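Home | News | What's On | Hire the Hall | Find Us

Wisdale's old drill hall opens its doors again this July, and I can't wait to have you all in

I'm Kulap Sukprasert and I run the Gernby Hall project in Wisdale, which means I've spent a good chunk of my life lately looking at floorboards. So it makes me very happy to be writing this: Gernby Hall reopens to the public in July, on a Friday, at 6.30 in the evening, with the kettle on and the big doors open for the first time since the roof was condemned.

If you grew up here you'll know the place. It went up in 1926 and it's been a drill hall, a dance hall, a roller rink (briefly, and the floor still shows it) and for years the place you went to vote or buy a second-hand pram. When it shut, the dance classes went over to Rastel, the choir squeezed into the school dining room and the Friday market just stopped. I missed the market most. I bought every plate I own there!

What's changed? The roof, to begin with. It's new slate on the street side and the old slate, cleaned and put back, on the yard side. We've kept the sprung floor, and 242 of the original boards are back down where they came from, with new ones let in by the stage where the damp had got to them. The windows open. The heating works, and I've been sitting next to it in a cardigan just to enjoy the fact. There's a ramp at the front now as well as the side, two proper accessible loos, and a kitchen you can get more than one person into.

The joinery was done by Pacheco, who also made the new stage steps and put up with me changing my mind about the handrail twice. I'm very fond of that handrail.

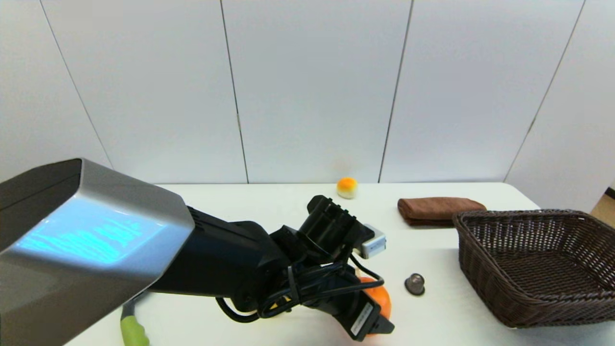
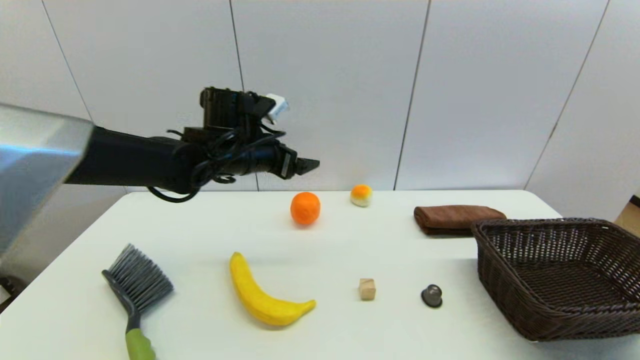
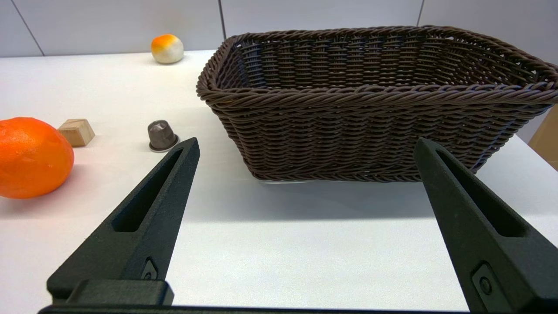

The opening programme is a mixed bag and I like it that way. The choir is coming home to sing on the first night, followed by a ceilidh with a caller, so please don't worry if you've never done one (I go the wrong way every single time and people are very kind about it). Saturday is the market, back in its old spot with 51 stalls booked, and we've got a waiting list, so if you've been promised a table and can't use it, do let us know. Sunday is quieter: tea, cake, and a display of old posters and dance cards lent by people in the town. We're still collecting those. If you've got anything in a drawer, even a ticket stub, bring it to the hall office any weekday morning and we'll scan it and hand it straight back to you.

The first night is free, but it's ticketed so that we keep to our numbers. Tickets come from the hall office or the library desk, up to four per household. The market and the Sunday tea are just turn up.

I want to say a big thank you too. When we asked for help with the roof, 678 of you gave something, from coins in the bucket at the bus station to a couple of cheques that made me sit down. Your names are going up in the entrance, painted straight on to the wall in the same green as the old front doors. If you gave and would rather not be listed, please tell us before the end of term, while the signwriter is still on the other wall!

After the opening weekend the hall will be open six days a week. The dance classes are coming back from Rastel in September, there's a toddler morning starting, and the evenings are filling up, though Tuesdays are wide open if your band needs somewhere loud. Hire rates are on the Hire the Hall page, and local groups pay the lower one.

Press are very welcome on the first night or for a look round beforehand. I'm happy to talk, probably for longer than you need. Ring or write to the hall office and ask for Kulap, and if I don't pick up I'm most likely up a ladder, so leave a message and I'll call you back the same day.

ENDS

Get hall news by email. Enter your address to join our newsletter. You can unsubscribe at any time.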